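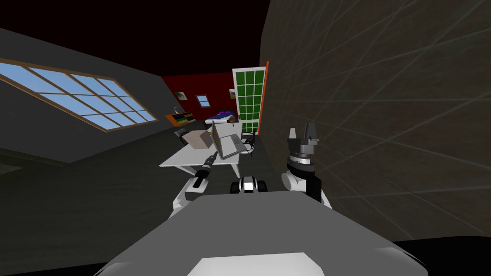 **Compte rendu de la réunion de l'équipe relations presse, août 2022**

La séance s'ouvre dans la bonne humeur, avec un grand merci à celles et ceux qui ont pris sur leurs congés pour être des nôtres.

**Fichier presse.** Le nettoyage est enfin terminé, et quel chantier ! Il nous reste 923 contacts, dont 313 dans la presse professionnelle. On convient de ne plus rien importer sans vérifier l'adresse au préalable.

**Prasine.** Le communiqué de rentrée plaît beaucoup au client, qui le voudrait tout de même plus court : on vise 400 mots, citation comprise. La deuxième version part chez eux avant la fin du mois.

**Dahlgren.** L'envoi de juillet a donné 42 réponses, ce qui nous a fait bien plaisir. Plusieurs rédactions demandent un entretien ; on les rappelle une par une, sans message groupé.

**Filier.** Le budget n'est toujours pas signé. Relance aimable, par téléphone de préférence.

**Divers.** Le dossier Sanumdale est reporté à la prochaine fois, faute de temps. Penser à mettre à jour les signatures de courriel.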